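Round Bedside Table with Drawer, Light Oak Finish
Sold by Navonent

I'll tell you up front that I'm picky about bedside tables. I sleep in a corner, I knock things over, and I hate sharp edges next to my shins! So the Orellana is round, with a thin raised rim so a pen or a remote can't roll off in the night. We've sold 726 of them since March and I still have one next to my own bed – it's the piece I get the most emails about.

The set below is from a guest room, with the desk phone pushed to the back near the wall, the way most small hotels like it.

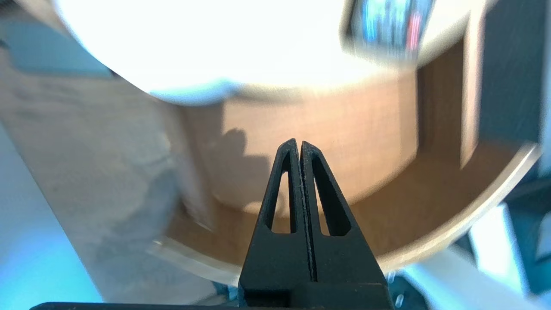
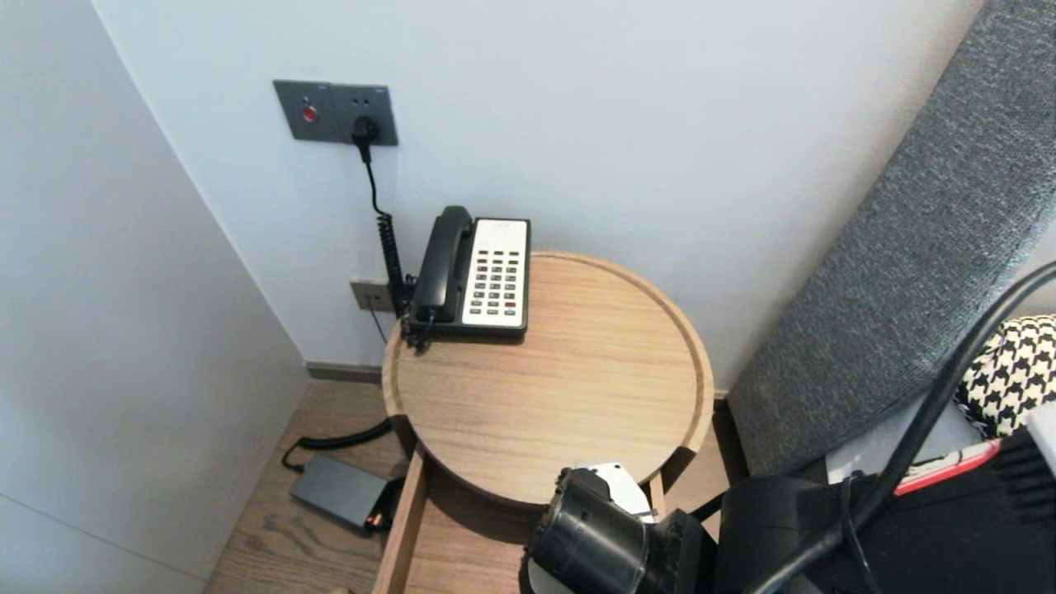
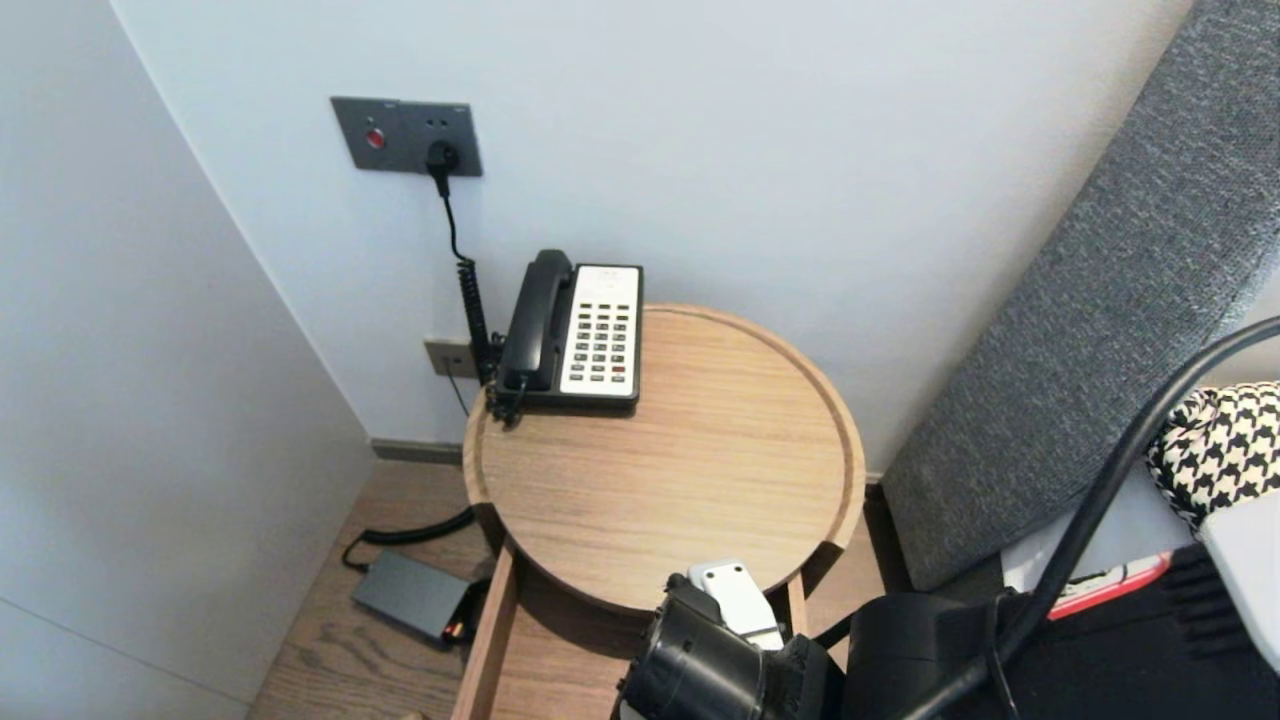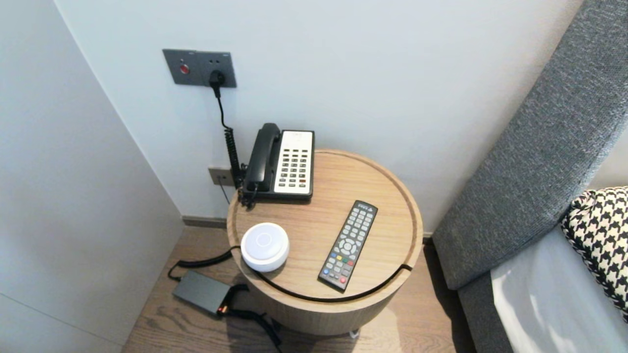 What you get
One table, drawer fitted, plus 2 spare felt pads for the feet. The drawer is shallow, so think chargers and a paperback (my big hardcovers don't fit, sorry).

Care
Dry cloth, a little mild soap if you spill. I skip the spray polish because it leaves streaks along the grain.

Shipping
We have 32 left in light oak. The next batch comes in with the Cisora stools, and you can order both together and pay for one delivery.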